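About Graltora

Graltora sorts other people's toy bricks. We have tried to come up with a grander sentence for the top of this page, and the sign painter charged us for two of the attempts, so we are going with that one.

You send us the tub. You know the tub. It lived under a bed, then in a garage, then in the trunk of a car on the way to a donation center that had already closed for the day. We take out whatever isn't a brick, sort the rest by shape and then by color, match up the sets we can match, and send it all back in bags with labels on them. If you don't want it back, we pass it along to schools and libraries that do.

How it started

Thierry Langlois started the business in a spare bedroom in Birkthorpe with one folding table and a tub he had inherited from 2 nephews who had discovered skateboards. He meant to spend a weekend on it. By March he had taken over the hallway, and a neighbor had dropped off a second tub without being asked. Thierry describes this as the moment he saw a gap in the market. His wife describes it as the moment she found him a lease.
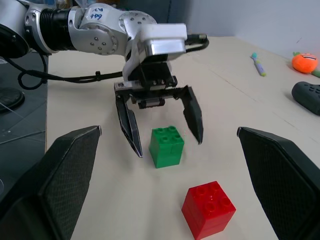 Our bench rules fit on an index card, and most of them concern leaving things alone. A stack that arrives stuck together stays stuck together until somebody has looked at it properly, even when it's only one square brick on top of another, like the green pair and the red pair on the tabletop here. Sometimes two bricks are just two bricks. Sometimes they are the last standing corner of a castle, and the other 50 pieces are at the bottom of the tub waiting to be reunited with it. New starters always want to pull everything apart on the first morning. We understand the urge. We have a separate tub for it.

Shape before color

This is the closest thing we have to a philosophy, and it has caused more arguments than the thermostat. Most people sort by color at home, and it looks wonderful for an afternoon. Then you go looking for one small square piece in a drawer full of red, and every piece in the drawer is red, and you are still kneeling on the floor at dinnertime. Sort by shape first and your eye does the color part for free.

We do split by color in the end, but only inside a shape, and only when there are enough of them to be worth a bag. The current system has 191 categories. Thierry would like it to have more. Everybody else who works here would like Thierry to take a vacation.

What we work on

Plain, pale tables, and plenty of them. We tried dark ones at our first proper unit, on the Kellside road, and spent a winter losing black pieces. We tried a patterned cloth for about as long as it takes to describe it. Pale and boring wins. We also keep very little on the working part of the table at any one time – a couple of pieces you're comparing, and then those go in their bags and you start on the next. People who visit expect great heaps and are a bit let down.
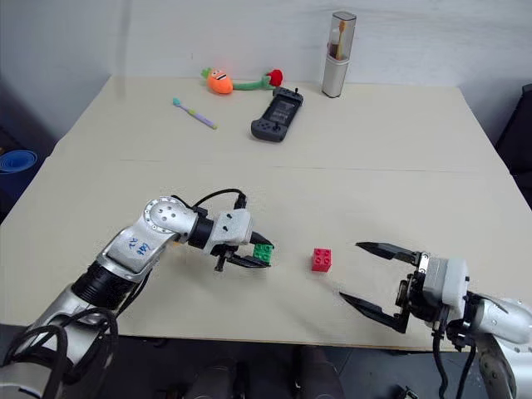
What we won't do

We don't glue. We don't repaint. We don't use the dishwasher, whatever your cousin told you, and we don't put a price on your collection over the phone. Chewed pieces are returned in a bag marked "chewed," with no questions about who did it.

We also won't throw out the odd bits. Every tub comes with strangers in it: buttons, a board game die, a foreign coin, the arm of a doll. They go into what we call the Huet bag, after the first customer who asked for hers back. She wanted one particular button and had been looking for it for 13 years. It was in there with a marble and half a clothespin. You get your Huet bag whether you ask for it or not.

Working with us

We're a small outfit and plan to stay that way, mainly because of the parking. If you like quiet work, have decent eyesight and can listen to someone defend the category "slopes, miscellaneous" without raising your voice, write to us. We don't ask for experience. Everyone who has turned up with experience has wanted to start with color.

Finding us

The door is the gray one on the side of the building, and the bell works if you lean on it. Drop-offs are welcome until four in the afternoon. Please put a lid on the tub – tape will do – and please write your name on it somewhere other than the lid, as lids wander. Shoes are required past the front desk. You will understand why the first time you step on something.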